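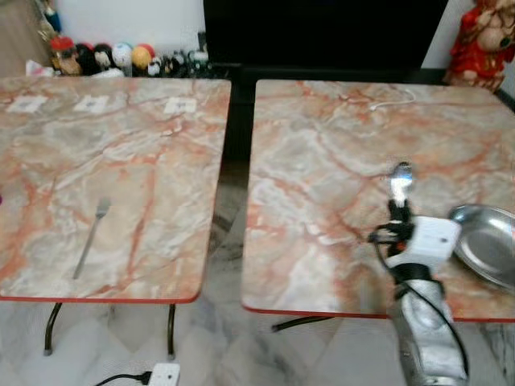

Enside folding table as a bench for a small robot arm

Reviews > Benches and stands > Folding
Filed under: Budget fit-outs, Table-top arms

We set aside $800 for furniture when we planned our cutlery and tableware work. A proper bench with an aluminium frame would have used all of it before delivery. Huw Voyle suggested folding tables, so we bought two of the square Enside model and kept the rest for grippers and cables.

The top has a marble pattern, cream and grey with orange-red veins, and a thin red band along the edge. The legs are dark metal with grey feet. It went up in a couple of minutes without tools.

We've used the pair for four months. Most of the work is picking up a fork or spoon and placing it near a plate or bowl, so the loads are light. The feet grip well enough on polished tile. If you lean on the front edge the top dips a little and comes back, and we now have a rule about not leaning during a run.

The pattern is my main complaint. Stainless steel on a pale, veined surface is harder for a vision system than the same fork on plain matte grey. If I were ordering again I'd pay extra for a plain top, or budget for a mat to cover it. Remo Schnyder disagrees and says kitchens have patterned benchtops too, so we may as well start there.

Leave money for the small things. Printed markers on white paper cost next to nothing and we lay them along the back of the table. Power units on the floor under the tables cost more than I had allowed, and you'll want longer leads than you think.

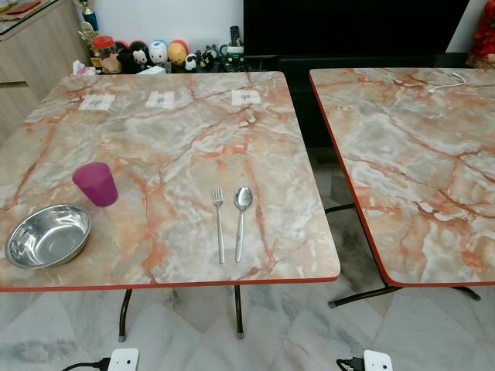
Two tables or one?

One table is enough for placing items. A second of the same model gives you somewhere to move things to, and the heights match. We leave a narrow gap between ours, which means checking the spacing each time they've been put away and brought back. That takes about 20 minutes with the markers, and it's the real cost of a folding table. If your tables can stay up all week it matters much less.

I also looked at the Frei bench, which is heavier and has levelling feet. For an arm bolted to the top I would buy that one. I wouldn't bolt anything to the Enside.

Rating: 4 out of 5 for light objects, 2 out of 5 if the arm has to mount on it.

Jemum Equipment Notes, Cevville | Contact the editors | © Jemum | Back to top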